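Molwood Style Notes: wording about couples and families in local news

Hi, and thanks for opening this! I keep a small collection of sentences from community papers and newsletters where somebody's spouse or partner gets named, plus my own tags for the word the writer picked (wife, partner, "longtime companion", and so on). Hauwa Bako did the second pass of tagging and caught plenty of my mistakes.

What's in it

- 1,000 sentences, one per row
- 62 newsletters and papers, listed in sources.txt
- columns: sentence, term, who_chose_it, tagger_note
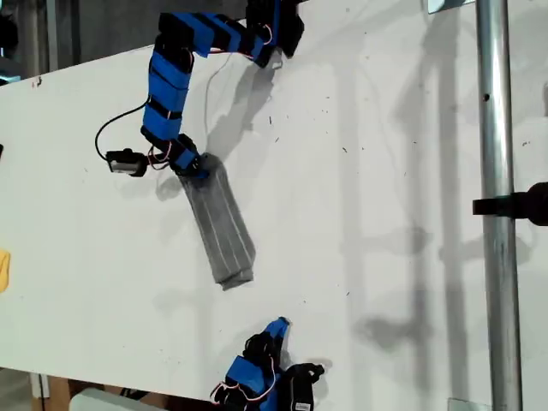
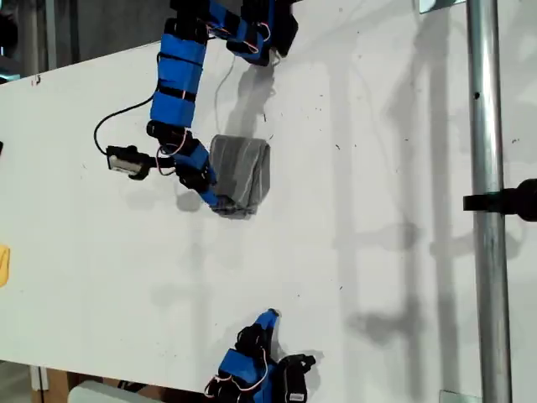
The who_chose_it column is the one I get the most mail about. It says whether the word came from the couple, from the reporter, or we couldn't tell, and "couldn't tell" is a perfectly good answer (I used to guess, and Hauwa talked me out of it). Tag only what's on the page. If all you had was the gray sock in the gripper, you'd write "gray sock" and leave its owner blank, and I'd like the same treatment for a sentence that says "her partner" and stops there. Please don't go looking people up to fill a gap!

Known problems

Obituaries are overrepresented, up to 600 rows, and they have their own stiff vocabulary. 32 rows have a term but no note; I'm working through those. Quotes inside headlines were tagged early on with different rules, so filter them out if you're comparing years.

Using it

Go ahead and use the tags in your newsroom or class, just mention Molwood somewhere. Corrections are best sent with the row number.

Filed under: Language, Media, LGBTQ+ Families

Comments

Fatima Usman: Does "spouse" get its own tag or is it lumped in with "husband"?

Jacobus Mnguni: Own tag, Fatima, I used it last March. The notes column is the good part.

Xuân Tiêu: Would love more wedding announcements in the next round.

Contact Molwood | © Molwood Style Notes | Back to top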